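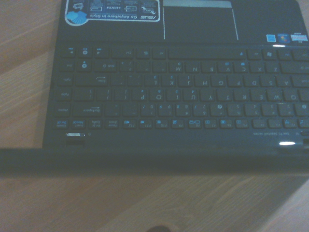

Page last changed: September, 4:36 p.m.

Small netbooks of the Eee PC Seashell series continue to arrive at the Orkham refurbishing floor in greater quantity than their age would suggest. Many still carry the large promotional sticker on the palm rest, with its "Go Anywhere in Style" slogan and its row of feature symbols, and the removal of that sticker has become the most discussed single task in our department. I have been responsible for the grading section at Orkham for the past 5 years. The following notes are my own and do not represent the position of Martinelli, my employer, although the site manager has read them and raised no objection.

Readers of earlier posts will recall that Martinelli introduced automated handling at the Allham site first. Orkham followed in the spring. The system is known internally as Jundgate, after the street on which the original pilot room stood, and it consists of two arms at the intake end of the floor. The arms lift a machine from the tray, set it down, open the lid where the hinge allows, and record the condition of the case, the keyboard and the palm rest. A grader then receives the record at a desk and either confirms the proposed grade or changes it.

Before the spring, a grader performed all of these steps by hand. There were 21 of us on the floor at that time and there are 21 now. I mention this early in the post because it is the first question I receive from colleagues at other firms. The number has been maintained, but the work has been redistributed to a degree that the number does not convey.

The principal change concerns lifting. Under the former arrangement, a grader on intake handled machines for the whole of a shift, and complaints of wrist and shoulder pain were common by midafternoon. Intake staff are now assigned to the desks, and those complaints have declined. In their place we have received complaints of eye strain and stiff necks. The firm has replaced the chairs once and has agreed to review the desk lighting, which remains too harsh on the side nearest the loading door.

The second change concerns judgment, and it is the one I wish to record with some care. A small dark keyboard presents difficulties that a printed grading guide does not settle. On the netbook shown with this post, there is a round pale mark on the 6 key. A mark of that kind may be wear, adhesive, paint or a trick of the light, and each of these leads to a different grade and a different amount of labor. An experienced grader used to settle the matter with a fingernail in less time than it takes to write the sentence. At a desk, working from a record, the grader must either accept the proposed grade or call the machine over for inspection by hand.

For the first weeks, calls for hand inspection were counted against the grader. The reasoning was that a high number of calls would indicate a lack of confidence in the system. The practical result was that graders stopped calling for machines they were unsure of, and the repair section began to receive units marked for new keyboards that needed only a cloth. The repair section objected in writing. The count was withdrawn, and I believe the withdrawal was correct. Calls for inspection are now treated as an ordinary part of the work, and the bench next to the intake end has been kept clear for the purpose.

Reflections deserve a separate remark. Glossy trim between the palm rest and the keys throws back a bright patch under overhead lights, and in the early period Jundgate proposed a lower grade for several machines on account of damage that was only glare. Graders learned to recognize this quickly. The list of known false findings, which Nives Bassi of the Allham site began on paper and later moved to a shared file, is now the most useful document we have. It was written entirely by the people doing the work. I would ask any firm considering a similar system to set aside paid hours for such a list from the first shift, as ours was compiled largely during breaks.

On stickers, the position is as follows. The arms do not remove them. A promotional sticker that has been in place for many years may come away in one piece or leave a layer of glue, and the graders can seldom predict which. The task remains with a bench operator, who uses a plastic scraper, a warm pad and a mild solvent. It had been assumed that staff would regard sticker removal as the least desirable assignment on the floor. In the most recent rotation it was requested more often than any other. When I asked for reasons, the usual answer was that it is a task done with the hands and it has an end that can be seen.

I have thought about that answer a good deal. Several of my colleagues took up this trade because they enjoy handling machines, including modest ones with small keys and worn legends. An assignment consisting entirely of records does not offer them that. The present rotation therefore allows no one to remain at a desk for longer than 2 hours before moving to a bench, and a request to extend desk periods was declined at the last staff meeting. The rotation is more difficult to schedule. I have the schedule open beside me as I write and it does not make pleasant reading.

Training has also been affected. A new employee formerly learned to grade by standing next to someone at intake, where the machines arrived in no particular order. That position no longer exists. New employees now spend their first 36 hours at the inspection bench with a senior grader before they are given a desk. Allham does it in the opposite order, and the two sites have not reached agreement. I intend to visit Allham before the end of the season and will report what I find.

Comments on this post are open. Questions about open positions should be sent to the site office, as I am unable to answer them from this page.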